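Small Appliances in Shared Student Kitchens: What Gets Bought, Kept and Thrown Out in Buven

Project report, second-year module in Consumer Studies
Tùng Tiêu and Nele De Haan

1. Introduction

Students who move into shared housing often bring a kettle, a toaster or a microwave with them. In many shared kitchens these things are already there, left by earlier residents. The result is a kitchen with several of the same item, and at the end of the year a pile of working appliances next to the trash room.

The town of Buven has 4,000 students living in rented rooms and halls. The town's waste depot does not record which small appliances come from student housing, so we had no ready numbers to start from. We decided to ask residents directly.

Our main question was: why do students in shared housing buy small kitchen appliances they could borrow or share? We had two smaller questions. What happens to the appliances when people move out? And would residents use a lending shelf if one existed?

We left out large appliances such as refrigerators, stoves and washing machines. In Buven these are supplied by the landlord almost everywhere and students have little say in them.

2. Background

Most of the reading for our module deals with families. A family usually buys an appliance once, keeps it until it breaks, and replaces it. Shared housing works differently. People come and go, and it is often unclear who owns what. An appliance with no clear owner is also an appliance that nobody feels responsible for cleaning.

We used two ideas from the course. The first is the cost of arranging something. Borrowing a blender is free in money, but you have to ask, wait, bring it back and wash it. If a cheap blender costs less than dinner out, some people will pay to avoid all that. The second is the difference between shared things and private things kept in a shared place. A private toaster on a shared counter can be used by everyone in practice, but only until there is an argument.

Design also plays a part. Appliances sold to people in small homes tend to be compact, and some come with a handle so they can be put away in a closet or carried to another room. We expected that an appliance that is easy to carry would more often be kept in a bedroom. That turned out to be partly right (see section 4.3).

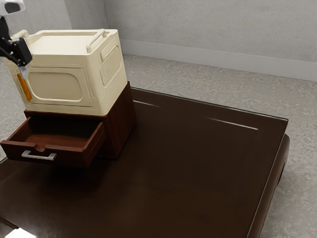 Figure 1. Compact cream-colored unit with a carrying handle on top and a vent grille in the side.

When we say "portable" in this report we mean that one person can move the appliance without help and that it needs nothing more than a normal outlet. By this definition a countertop microwave is portable, although few of the people we talked to had ever moved theirs.

3. Method

3.1 Survey

We made an online survey of 14 questions and shared it through hall group chats and on paper notices in laundry rooms. It was open for most of May. We received 141 complete replies. Replies with more than three blank answers were left out.

The first version of the survey asked "How many appliances do you own?" In a trial with our classmates this did not work. Some people counted hair dryers and phone chargers, and others did not count anything they kept in the kitchen. We changed the question to a checklist of kitchen items, with one box for "mine," one for "someone else's" and one for "don't know."

The "don't know" box turned out to be useful. We had added it only so that people would not guess.

3.2 Kitchen visits

We visited six kitchens in the Wuvuren residence, with permission from the people living on each floor. We wrote down which appliances were on the counter, which were in cabinets and which were labeled with a name. We did not open anything that was marked as private. Each visit lasted less than half an hour. Nele did the notes and Tùng talked to whoever was in the kitchen at the time.

3.3 Interviews

We held four interviews. Three were with residents of Wuvuren and one was with the owner of Vũ, a repair shop near the train station. The interviews were not recorded. We wrote them up the same evening and sent the text back for correction. One resident asked us to take out a remark about a roommate, and we did.

4. Results

4.1 Why people bought

Of the 141 people who replied, 81 said they had bought at least one kitchen appliance since moving in, even though the kitchen already had one of the same kind. The most common reason was that the existing one was dirty. The next was that they did not know whether they were allowed to use it. Price came up less than we expected. Several people wrote that they would have been glad to save the money but did not want to start their first week by asking strangers for a toaster.

Kettles were the item most often bought twice. Rice cookers were next. With rice cookers the reason given was usually time: everyone on the floor wants to cook between six and eight in the evening, and one cooker holds up everyone else.

4.2 Who owns what

In every kitchen we visited there was at least one appliance that no one present could name an owner for. Residents called these "kitchen stuff" or "from before." On one floor the toaster had a name on it, but the person had moved out before any of the current residents arrived. They still called it by his name.

Labels did not settle much. People told us that a name on an appliance could mean "do not use," "use but clean it," or only "I want this back in summer." Two floors had written rules on the wall. On one of these the rules were about dishes only.

4.3 Where things are kept

Appliances kept in bedrooms were mostly kettles and small coffee makers. The housing rules at Wuvuren do not allow anything with a heating element in a bedroom, so some replies on this point may be incomplete. Carrying handles seemed to matter less than we had thought. What mattered more was whether the item made a smell. People were happy to have tea in their room but not toast.

Microwaves stayed in the kitchen in all cases. Size and shape were not given as the reason. People said there was simply no place to put one down.

4.4 Moving out

We asked what people planned to do with their appliances at the end of the lease. The most common answer was to leave them in the kitchen "for the next people." Fewer planned to take them home, and fewer still planned to sell them. Only a handful mentioned repair.

The owner of Vũ told us that students rarely bring in kettles or toasters, because the repair costs as much as a new one. Students do bring in coffee machines, and the problem is nearly always scale. She descales them and shows the customer how to do it. She also said she gets more questions in May than in any other month, mostly from people asking if she will take working appliances for free. She has no room for them.

4.5 Interest in a lending shelf

We described a lending shelf called Fuvis, which students in another hall had proposed the year before. The plan was a locked cabinet on the ground floor with appliances that are used now and then, such as a blender, a waffle iron and a hand mixer. Residents would sign items out with their room key.

Most people liked the idea for waffle irons and mixers. Few wanted it for things they use each day. A common comment was that the shelf would only work if someone checked that items came back clean. When we asked who that should be, most left the box empty.

The original Fuvis proposal asked for 1,847 euros to cover the cabinet, the lock and the first set of items. It was not funded. We were given a copy of the budget, and more than half of it was for the lock.

5. Discussion

The replies suggest that students buy duplicates mainly to avoid an awkward question or a dirty item. A lending shelf would not change this for kettles and toasters. A cheaper step would be a short list on each kitchen wall, filled in at the start of the year, saying which appliances are for everyone. The one floor that already had something like this had only one kettle, and the residents there did not seem to find that strange.

Leaving things for the next people is meant kindly, but it adds to the group of items without an owner. These are the ones that get dirty, and the dirt is the main reason new residents go out and buy their own.

There are weak points in our work. The survey was shared through group chats, so people who do not use them are missing. All visits were in one residence. We also asked about past purchases, and people may not remember them well. If we did this again we would visit the same kitchens twice, once in the fall and once just before move-out, and compare.

6. Thanks

We thank the residents of Wuvuren for letting us into their kitchens, and the owner of Vũ for her time during a busy week. The survey questions are in Appendix A and the checklist used during the visits is in Appendix B.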